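Teleop demos for a pushing task: how consistent do my pushes need to be?

Posted in Robot Learning at Home and School
Tags: teleoperation, demonstrations, pushing, beginner

Birthe Vestergaard

Hi everyone! I'm teaching our arm to push colored blocks around a board by remote control, and I'm having way more fun than I expected. The goal is simple to say: given a color and a shape, slide that block to wherever it's supposed to go without sending the neighbors flying.

I drive with a handheld controller and watch the board directly (no screen). So far I have 56 demos saved in Nillum. I trained on all of them last night and the arm heads for the correct block nearly every time, which made me shout out loud. Then it pushes, the block slips off to one side of the tool, and the arm keeps going as if it still had it. 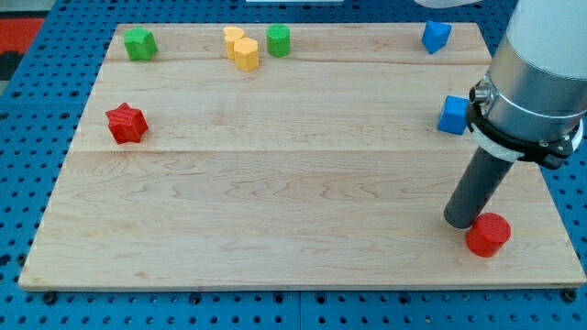 Red cylinder, with the tool right down by the board.

The cylinders are the worst. The cube is pretty forgiving, and the star does its own thing depending on which point I catch. When a block slips while I'm driving, I stop, delete the demo and start over, so everything I've kept is a clean push. Should I be even stricter? Or do I just need a lot more demos? Controller speed is set to 40 percent if that matters.

Gleice Portela

Love this task! Please don't get stricter. Your deleted demos are the ones you want back.

Think about what the arm has seen. Every saved push goes well from start to finish, so the first time a block rolls off the side of the tool, it's in a spot you never showed it. Next time it slips while you're driving, keep recording. Lift a little, go around, come down behind the block again and finish the push. Those recoveries are gold. I'd even start some demos with the tool in a bad place on purpose, off to the side or on the wrong side of the block, and drive your way out.

For the cylinders, a round tool on a round block only touches along a thin line, so any small error grows fast. Use short pushes. Push, look, nudge the tool sideways, push again. You'll feel silly doing it so slowly but the arm picks up that habit beautifully.

One more thing that bit me: pausing. If you stop mid-push to think, the arm learns to stop there too, and sometimes it never gets going again. I trim my pauses in Pacheco before training.

I added 35 recovery demos to a set about your size and the difference was huge. Try that before you record hundreds more!

workbench811

more data. also turn the speed down

Birthe Vestergaard

Gleice, thank you!! I recorded a handful with slips left in and already noticed I'm a calmer driver when I'm not hunting for the perfect run. Cylinders first, then the star. I'll post again once it's trained.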